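Nuradis Releases Wedura 9, a Hand-Guided Teaching Kit for Small-Parts Sorting

Mar 18, 2024 — Nuradis today announced the release of Wedura 9, a teaching kit that lets an operator show a robot arm how to sort loose hardware into a divided box. The operator either moves the arm by hand or drives it with the Minhas remote controller. Both methods record joint positions, finger opening and wrist camera video to the same file.

The first task set covers mixed fasteners. Parts start in a pile on the work surface and are placed one at a time into the compartments of an organizer box.

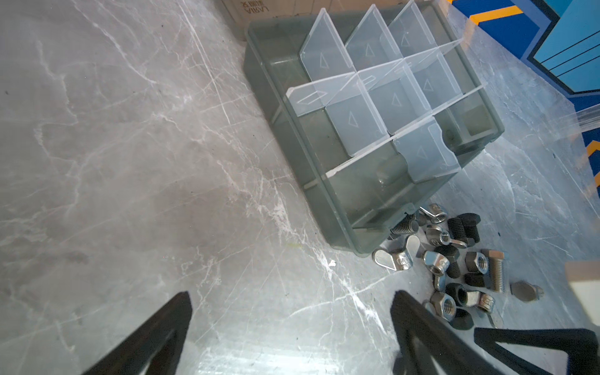 Wrist camera view: wing nuts, hex nuts and bolts beside the divided organizer box.

The set contains 262 recorded demonstrations, of which 101 were made by remote control. Operators were told to vary their approach angle and to keep failed grasps in the recording.

"Wing nuts are awkward for a two-finger gripper," said Jolene Paewai, product lead at Nuradis. "The wings change the grasp depending on how the part is lying, and the operator has to choose. We record that choice along with the motion." 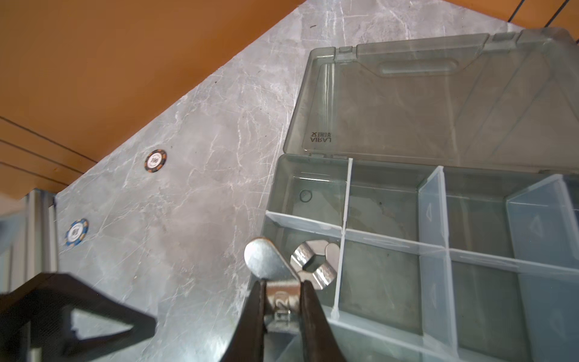
Wing nut held between the gripper fingers next to the open organizer.

Playback and trimming are handled in Brana, the company's desktop editor. Atif Orakzai, who leads software at Nuradis, said the February test build took almost 9 minutes to load a full session — the release version opens recordings individually.

Wedura 9 is available to order now. Existing Minhas controllers require a firmware update before use.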